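Workshop Tips for the Robotics Club: Tape, Labels and Cables

Maintained for members of the Tatia build group. Updated in March. Additions go on the clipboard by the door.

Storage

Keep consumables on the open shelves and tools in the drawers. Consumables get used up and need to be seen; tools only need to come back.

Stand tape rolls on edge, core facing out. Rolls laid flat in a warm room pick up grit on the exposed adhesive at the rim, and the grit ends up under whatever you stick down next. If a roll has to lie flat, put a sheet of waxed paper under it.

Fasteners go in the divided boxes by thread first, then by length. Mixed M3 and 4-40 screws have cost this club two stripped motor mounts. Anything you can't identify goes in the jar, not in a box with a label on it.

Battery packs are never stored on the same shelf as loose hardware. Cap the connectors.

Cables

Cut wire to the path, not to the straight-line distance. Route a piece of string along the frame through the full range of the joint, mark it, and add 2 inches at each end for the connector. For the elbow joint on the Luvis arm the finished length is 13 inches. Shorter than that and the encoder plug works loose at full extension.

Use hook-and-loop straps while the layout is still changing. Zip ties go on last. Trim them flush with side cutters and turn the head inward, away from hands.

Label both ends of every cable before it is installed. A strip of white tape folded into a flag works well enough. Write with a fine permanent marker and give it a minute before handling.

Electrical tape is for insulation and temporary bundling. It creeps under tension and leaves residue when warm. Heat-shrink is in the second drawer.

Practice field

Field lines are laid with the narrow white tape. Snap a chalk line first. Unroll a foot at a time, press from the center outward, and do not stretch the tape as it goes down. Stretched tape shrinks back overnight and lifts at the corners, where the line sensors will read it as an intersection.

Clean the floor panels with a damp cloth and let them dry fully before taping. Alcohol is acceptable on the hard panels. It ruins the foam ones.

Sensor threshold on the Nirkden line follower is set at 800 for our floor. If you replace more than one panel, recalibrate. A new panel reads brighter than a worn one.

Packing and the tape dispenser

Robots travel to meets in double-wall boxes with foam at the corners. Close the bottom with three strips in an H pattern: one along the seam and one across each end. Do the top the same way. Seam tape alone will not hold a heavy drive base.

To change a roll on the desktop dispenser:

Take out the old core and pull any scraps off the roller. A scrap left there will grab the new tape.

Check the direction of unwind. The adhesive side should meet the roller as the tape comes forward to the cutter. If it comes out sticky side up, turn the roll around.

Seat the core on the hub with both hands, pressing evenly. A core pushed on at an angle binds, and the tape tears halfway through a pull. 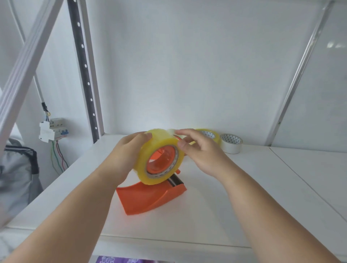
Draw off a short length and cut it. The first few inches of a new roll are usually creased.

Hold the base down with your free hand when pulling long strips. If the dispenser still slides, put a square of drawer liner under it.

Clear tape has a habit of vanishing back onto the roll when it is handled outside the dispenser. Fold the end under by a quarter inch to leave a tab. If the end is already lost, run a fingernail around the roll slowly, then again in the opposite direction. Do not dig for it with a knife. A nick goes down through several layers and every one of them will split.

Before a meet

Print the Lei checklist and tape it inside the lid of the parts box. Spare drive belts, 250 mm, go in the lid pocket. The tape gun stays in the club room; bring a hand roll and scissors, as some venues do not allow knives in the pit area.

Loading is on Sunday. Boxes not labeled on two sides will be opened and repacked by whoever is loading.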